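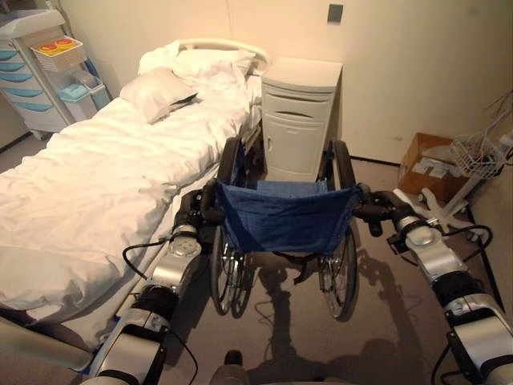

Tekle Gebru writes that his wraps come loose by the second round of bag work, always at the wrist, and asks whether a longer wrap would cure it. A longer wrap usually makes it worse. The order of the passes matters more, and the method below puts the wrist on first and last.

What you need

One pair of semi-elastic cotton wraps with a thumb loop. Widths are sold as 50 mm or 2 inch (51 mm) and the two are interchangeable. The Kavus wraps used at our gym have the fastening on the outer face; if yours are marked "this side down", follow the mark.

Preparing the wrap

Roll it up from the fastening end, so that the thumb loop finishes on the outside. Spread the fingers as wide as they will go and keep them spread until the last step.

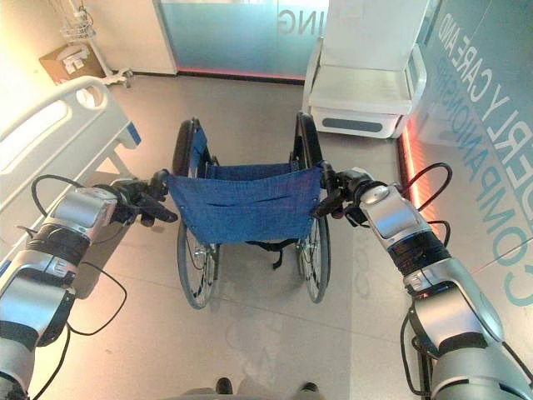
Folding wheelchair with blue backrest, from behind

Wrist and hand

1. Put the loop over the thumb and bring the wrap across the back of the hand.
2. Go round the wrist three times, overlapping by half the width each time.
3. Cross the back of the hand and go round the knuckles three times. Keep the wrist straight.
4. Return to the wrist and make one turn to lock the layer.
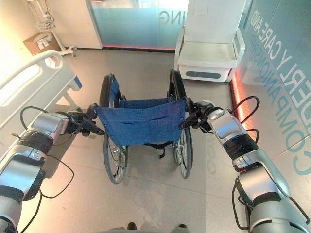

Check the tension before going between the fingers. Make a loose fist, then a tight one. The wrap should go firm across the knuckles only on the tight one. Close the hand right round as if on a bar, and hold it for a slow count of ten. If the fingertips tingle or change colour, unroll to step 2 and start again with less pull.

Fingers and finish

5. From the wrist, pass between the little and ring fingers and back to the wrist. Repeat for the other two gaps.
6. Circle the thumb once, then go over the knuckles once more.
7. Use up the remaining length on the wrist and fasten. 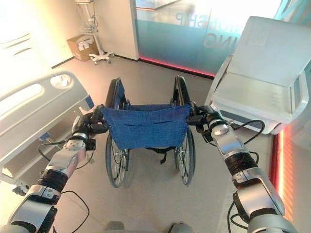 Both push handles gripped

Wash wraps in a mesh bag at low heat and hang them up to dry. Replace them when the fastening stops holding.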